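Unit 4 handout: Doors and door hardware

Reading for this unit is the Trulska chapter on openings, pages 13 to 58. Skip the part on fire ratings. We cover that in October.

Terms you need

Leaf: the part that swings.
Stile: an upright member of a panel door.
Rail: a cross member. The lock rail usually sits near handle height.
Backset: the distance from the edge of the leaf to the center of the handle spindle.

Levers and knobs

A lever can be worked with an elbow or a closed fist. A round knob needs grip and a turn of the wrist. For public buildings, specify levers unless the client gives a written reason. Handing matters with many levers — check it before you order. 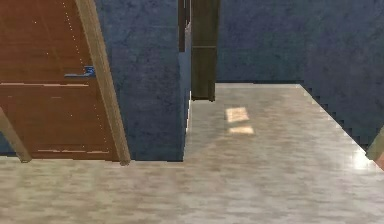 Fig. 1. Lever handle in blue on a reddish-brown wood door.

Door schedules

Every door on a plan gets a number, and every number gets a line in the schedule: width, height, thickness, swing, finish, hardware set. The Korent clinic plans we use in class list nearly 200 doors. Most errors in that set are wrong swings, so read the swing column twice.

Panels and molding

Older panel doors were built so the wood could move with the seasons. The panel floats in a groove and is never glued. On many newer doors the molding is only decoration.

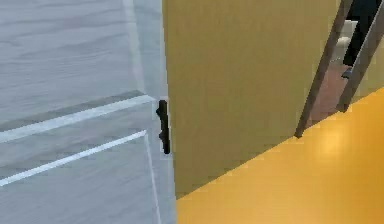 Fig. 2. Raised molding and recessed panels, white door.

For next class

Draw one door from your own home at a scale you choose. Label stiles, rails and backset. Bring the Guérin hardware list.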